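# Keeping dog gear clean: toys, beds, collars and bowls

Two dogs and a wet yard mean I wash something of theirs most days. These are the methods I've settled on, plus a few sent in by readers after the February post about crate mats.

## Soft toys

Check the seams before you wash anything. A small split turns into a drum full of stuffing. Stitch it with doubled polyester thread, or put the toy in the bin if the squeaker is showing.

- Put toys in a zip-up mesh bag, or an old pillowcase with the end knotted.
- Wash cold on the gentle cycle with half the usual amount of unscented detergent.
- Run a second rinse. Dogs chew these things, so you want the soap out.
- Squeeze in a towel and dry on a rack. Thick toys can take two days. If the middle still feels cool, leave them out longer.

Skip fabric softener. It leaves a coating, and some dogs won't touch a toy that smells of it.

## Rope toys

Rope holds a lot of spit and gets sour quickly. Soak it for half an hour in hot water with a splash of white vinegar, rinse well, wring it out and hang it by one knot. Trim loose strands with scissors as they appear. When the knots start coming apart, throw the rope away, as swallowed strands can do real harm.

## Beds and covers

Vacuum the bed before washing the cover. Wet hair clumps and sticks to the drum, and then it turns up on your work shirts. A rubber glove dragged in one direction will lift what the vacuum leaves behind.

Our big bed is a Runden and the cover comes off with one long zip. Close the zip before it goes in the machine. The foam doesn't get washed at all. I sprinkle it with baking soda, leave it for an hour and vacuum it off. For an accident that has soaked through, blot first, then use an enzyme cleaner and give it the full time on the label.

Nisha Pant wrote in to say she puts an old fitted cot sheet over the bed and changes only that during the week. I've tried it and it saves a lot of washing.

## Collars and leads

Nylon collars can be soaked in a bowl of warm water with a little dish soap. Take the tags off first. Work the webbing with an old toothbrush, especially under the buckle where grit collects. Rinse and dry flat, out of direct sun, which fades the colour.

Leather needs less water. Wipe it with a damp cloth, let it dry overnight and rub in a small amount of leather conditioner. Anatole Texier does his dogs' leather leads every second month and one of them is older than the dog wearing it.

While everything is off the dog, check the clips. A spring that sticks can sometimes be freed with warm water and a few clicks back and forth. If it still sticks, replace the lead.

## Cloths

Keep dog cloths apart from kitchen cloths. Pick one colour for paws, another for bowls, and stick to it. Microfibre works best for mud on short coats, but it grabs burrs, so use plain cotton on long-haired dogs. Shake them outside before they go in the wash.

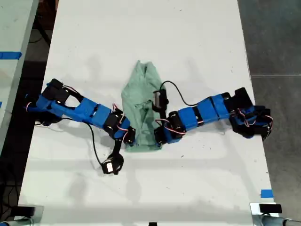
*A mint-green cloth on a white tabletop.*

Wash microfibre with other microfibre. In with towels, it comes out covered in lint.

## Bowls

Food bowls get hot water and dish soap after every meal. Water bowls get the same once a day, even if they look clean. The slimy film is easy to miss until you run a finger around the inside.

For hard water rings, pour in equal parts white vinegar and water, leave for 20 minutes, scrub and rinse. Replace plastic bowls once they are badly scratched. Stainless steel lasts much longer and goes in the dishwasher.

## Storing it all

We keep toys in an open crate by the back door and rotate 7 at a time. The rest stay in the hall cupboard. Anything damp goes on the rack first, and treats go in a jar with a proper lid, well away from the toys.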